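# Chapter 6: The Bed and the Floor Around It

*Rhona Ogilvie and Maham Gilani*

A bedroom is judged by its bed. It is the largest thing in most guest rooms, and a guest who finds a crease across the pillow or a shirt left at the foot will look harder at everything else. In this chapter you will learn to clear a bed, straighten the covers, dress the corners and leave the floor in order. Chapter 5 dealt with linen storage and washing, and you should have finished the exercises there before you go on.

Clear first. Clothing on a bed should be picked up and set aside before any cover is touched. If you pull a sheet with a garment on top, the garment travels with it and the cloth bunches underneath.

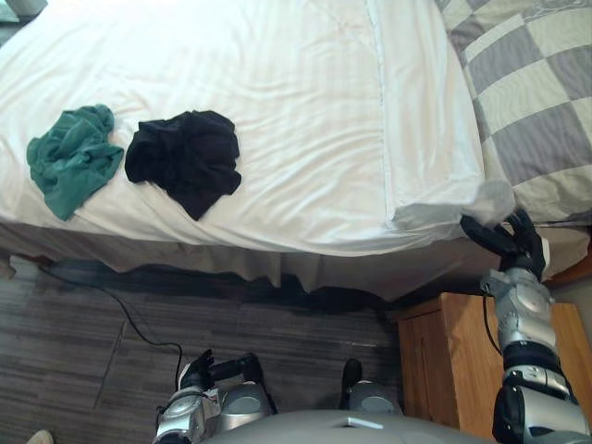

Clistine, Aug 29, 2026

The room used in this chapter has a white bed with a skirt below it. Two crumpled pieces of clothing, one teal green and one black, lie on top. They are a useful pair for practice. Dark cloth sheds lint that shows at once on white, so shake the black piece away from the bed and run a hand over the place where it was.

Clothing belonging to a guest is never put in the wash unless the guest has asked. Fold it and place it on a chair or a shelf where it can be seen. Clothing found after a guest has left goes in a bag with the room number on it. At the Storketti guesthouse, where both of us trained, bags were kept for 90 days.

## 6.1 Looking over the room

Stand at the door before you start. Look at the bed, then the seats, then the window, then the floor. Loose cables are moved to the wall side if they can be, and chairs on casters are rolled clear of the side of the bed you will work on. Leave a guest's own equipment plugged in.
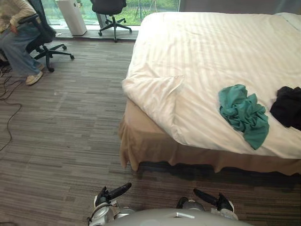 *Reading time for sections 6.2 and 6.3: 15 minutes*

## 6.2 Straightening the top cover

Work from the head of the bed to the foot. Take the cover by its edge, lift it a little, and let air get under it as it comes down. Pull toward yourself in short movements. One long pull will drag the far side off the mattress and you will have to walk around and start again.

A cover with a woven stripe gives you a guide. Line one stripe up with the side of the mattress and the rest will follow. 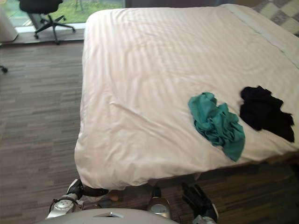
Smooth the middle before the edges. Wrinkles pushed outward from the center end up at the front edge and the corners, and those are easy to reach. The drop on each side should be even, and a skirt, if there is one, should hang free below it.

**Key terms**

- **Drop:** the part of the cover that hangs below the top of the mattress
- **Skirt:** the cloth between the mattress and the floor
- **Turn-down:** the band of sheet folded back over the cover at the head

## 6.3 The floor

Carpet is done last. Striped carpet hides crumbs and thread well, so bend down and look along it with the light in front of you. Check under the hem of the skirt and beneath anything that stands close to the floor.
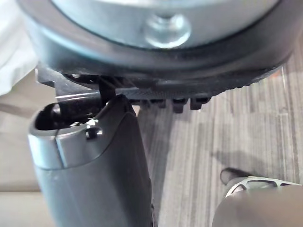 **Figure 6.4** Gray striped carpet below a round part with a black rubber rim.

Vacuum along the stripe, then once across it. Finish at the door. The worksheet for this chapter is on page 120, and you will need it for section 6.4, on pillows.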